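Flidik Laundry Bot: September update for Lies Smits

Hi Lies! The club is back at full strength and we're finally working on real clothes (the felt squares have been retired, hooray). Hanyu Lü rewrote the approach move over the summer, so the gripper now comes in low over the seat with its jaws wide open and stays level on the way to the pink thing.

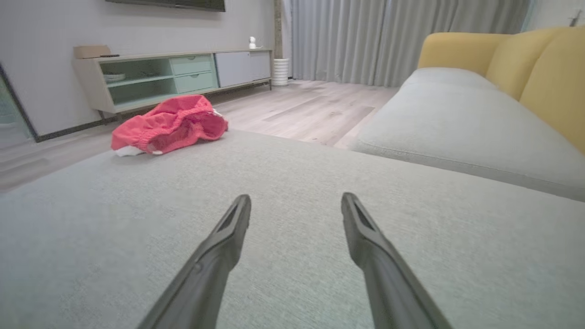

Money

We've spent $400 of the grant so far, mostly on motors, and $200 is set aside for fingertips. I'd love your okay to order the soft ones from Bindix.

Next up

Thin fabric still slips on us, so the students want 14 more practice runs before the Bullusis meet. I'll send you the scores after that.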